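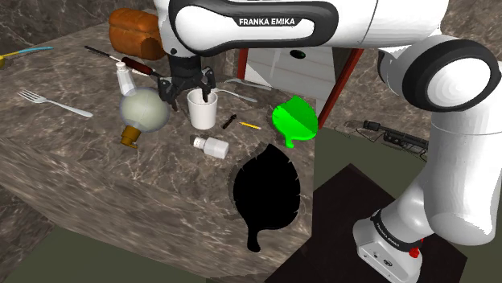
Side view of a cluttered-counter episode with the white cup.

Akanda Counter Set: data card and README

What is in this release

Akanda is a set of simulated manipulation episodes for training policies that pick up and reposition ordinary household objects on a crowded kitchen counter. A single Franka Emika arm with a parallel gripper does all the work. Everything is rendered; there is no real-robot footage in the release, and the contact behavior should not be taken as a match for any particular physical gripper.

The set was put together at Festden by Nazma Jayawardena (scene generation), Shiuli Bhuiyan (teleoperation and review) and Hongmei Cao (export tools and loader). Lutfa Matubbar wrote the labeling guide. Questions about the files go to Hongmei first.

Episodes were generated in Zominus, our in-house scene builder, and played back through Drarnar, which handles the arm controller and the recording. You don't need either one to read the data. You do need both to regenerate it from seeds.

How an episode is made

Zominus picks a target object, a counter material and a set of distractors from the asset pool. It drops the objects onto the counter with random yaw and lets the physics settle before the recording starts. Long thin things such as pencils, forks and spoons get a wider yaw range than the rest, and they often end up lying near the target, sometimes close enough that a careless approach will push them.

Objects that settle partly past the counter edge are kept. Objects that fall to the floor cause a re-roll of the whole layout. We thought about trimming the overhanging ones and decided against it, as they are common in real kitchens and the target is never allowed to be one of them.

An operator then drives the arm with a six-axis controller. Control runs at 20 Hz and images are written at the same rate. Operators get 30 seconds per attempt. If the time runs out, the attempt is saved with the status "timeout" and stays in the raw folder. It is left out of the default training split.

Cameras

There are 2 camera streams per episode. The side camera is fixed for the length of an episode and is placed so that the counter and most of the arm are in view. The close camera looks at the gripper and whatever is next to it. In the close stream the fingers and linkage cover a good part of the picture, so don't expect to recover the full layout from it alone.

Both streams share one clock. In early exports the close stream lagged by a step; this was fixed in October and every episode was re-exported. If your local copy has no file called clock_check.txt in the top folder, download it again.

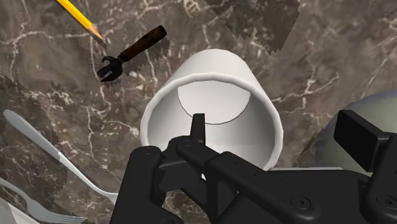
Cups gave us more trouble than anything else in the pool. An upright cup can be taken across the outside of the body or with one finger inside the rim. For a cup on its side with the mouth toward the gripper, the usual choice is one finger inside and one outside, and the thick rim leaves less room for error than you would guess from the side camera. Shiuli's advice to new operators was to line up the finger with the opening before moving forward, and to back straight out if the cup starts to roll.

We label cup pose at the first step of the episode only (upright, side, inverted). If the cup tips over during the attempt, that goes in the events file as "target_tipped" with a step number, and the pose label stays as it was. Please don't filter on the pose label if what you want is the state at grasp time. Use the object pose track.

Files in each episode folder

side.mp4 - fixed camera
close.mp4 - gripper camera
arm.csv - joint angles, gripper opening, commanded motion
objects.csv - pose of every object at every step
events.json - contacts, tips, drops, operator notes
meta.json - seed, target, counter material, status, operator code

The counter material is stored as a plain string. Some marble textures repeat with visible jagged seams between tiles. This is in the source texture and was left alone.

Known problems

Asset names are not always helpful. A few leaf-shaped pieces are filed under "dish" and others under "decor" depending on who imported them. Clive Mapplebeck is going through the pool and will post a mapping file; until then, match on asset ID.

Thin cutlery can jitter by a very small amount when a finger rests on it. The jitter shows in objects.csv and will set off a naive motion threshold.

Language instructions are present for 26 target types. The remaining types have an empty string, so check before you batch.

Operator notes are free text, typed in a hurry. We corrected nothing in them.

Suggested use

Split by seed, never by episode. Several attempts can share one layout, and a random split will put the same counter in both training and test. The loader does this correctly by default, but the older notebook in the extras folder does not - it was kept only so that people could reproduce the first internal results.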